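**Pastel community board: Group News**
**Topic: Won's departure from Fendemham and the statement of September**

**moderator_hallam**

Members are reminded that this topic concerns the published statement only. Posts that speculate on private relationships will be removed. The statement confirms that Won has left the duo Fendemham and that Jae-in Oh will continue under the name alone. It gives no cause. As of this morning the former topic had reached 1,269 replies and was closed for length.

**quillfeather**

Thank you for reopening the discussion. I wish to record my disagreement with the view, common in the former topic, that the two had fallen out by the time of the second album. They gave a joint radio interview that spring and spoke warmly of one another. I have listened to it again in full, and I find no sign of a quarrel.

**Norrland_Desk**

> I find no sign of a quarrel.

With respect, the interview was recorded before the Skuvska tour, and the tour is where the difficulty began. Won was absent from four of the closing dates. The official notice cited illness on each occasion. Members may accept that explanation, but it should be weighed alongside the fact that Won unfollowed the group's own account in the same month.
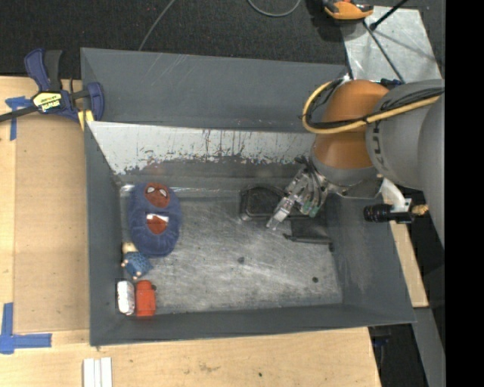

I would also draw attention to the writing credits. Jae-in Oh is named on every song of the last record and Won on only two. On the first record the credits were shared equally.

**quillfeather**

The credits are a matter of business and may reflect nothing more than who was in the studio. As to the account, it was followed again within days. I do not consider this to be evidence of anything.

**t_marchetti**

I attended the final Skuvska date and can offer a small correction. Won did appear that evening, for the encore only, and the two embraced on stage. The list in the former topic (page 333, if I recall) marks that date as an absence. I asked for it to be amended at the time and received no answer.

**moderator_hallam**

The list has been amended. The absence is now shown as partial.

**Norrland_Desk**

I accept the correction and withdraw the figure of four in favor of three full absences. My general point stands. An embrace during an encore is part of the performance.

**lowercase_ivy**

May I ask whether the fan club fee will be refunded? I renewed in the summer for the duo, and the notice says that membership "will carry over" to the solo project. Nearly 316 members have signed the letter asking for a choice in the matter. I have nothing against Jae-in Oh, whose voice I prefer, but I paid for both.

**moderator_hallam**

Refund questions belong in the Membership section. The letter is pinned there and remains open for signature.

**t_marchetti**

I have signed it. I would add that the solo single is very good, and I hope members will hear it before deciding.

**quillfeather**

Agreed on the single. Won's harmony is missed in the second verse.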